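Kinia Tabletop Demos - data card

Maintained by Laiba Butt and Mohsin Ansari. Questions about the recording setup go to Leobardo Carrillo.

Summary

Kinia is a set of tabletop manipulation demonstrations recorded by remote control on a two-finger gripper. An operator drives the arm with a hand-held leader unit, and the follower arm copies the motion. There are 310 episodes in the release, of which 259 are marked as usable for training. The rest are kept because people have asked for failed and aborted runs.

Tasks are short: reach for a small object, grasp it, move it, set it down. Objects are placed by hand before each episode and the start pose of the arm is varied a little by the operator.

Folder layout

episodes/ - one folder per demonstration
episodes/NNN/wrist/ - frames from the wrist camera
episodes/NNN/joints.csv - joint positions, leader and follower
episodes/NNN/grip.csv - commanded and measured finger opening
notes/ - operator notes, plain text
splits/ - train and holdout lists

Episode numbers are not continuous. Numbers dropped during cleanup were not reused.

Wrist view

The camera rides with the gripper, so both fingertips stay at the bottom of the view and the table moves under them. Operators were asked to open the fingers wide before coming down over an object, then center the object between them and close. Many approaches come in off center and are corrected late. In the frame below the fingers are spread and the white round object is over by the right fingertip, with most of the gap between the fingers still bare table. We left approaches like this in the training split. The correction is part of the demonstration, and policies trained only on clean approaches did worse for us when the object was shifted.

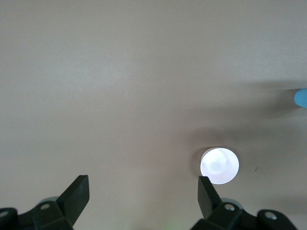 Labels

Each episode has one outcome label, set by the operator right after the run and checked later by Tanveer Farooqui:

ok - object grasped and set down
slip - object lost after the fingers closed
miss - fingers closed on nothing
abort - operator stopped the run

The check changed the label on 32 episodes. Old labels are in notes/relabel.txt.

Known issues

Glossy white objects show reflections from the overhead light, and these change as the arm moves. Color thresholds that work on one episode may not work on the next.

Shadows on the table are soft and wide. Simple background subtraction picks them up as objects.

Leader and follower clocks drift apart on long runs. Use the follower timestamps - the leader ones are only good for ordering.

In 37 episodes the grip.csv file starts late, after the arm is already moving. They are listed in notes/late_grip.txt.

Changes

May: relabel pass finished, holdout list redone, duplicate wrist frames removed.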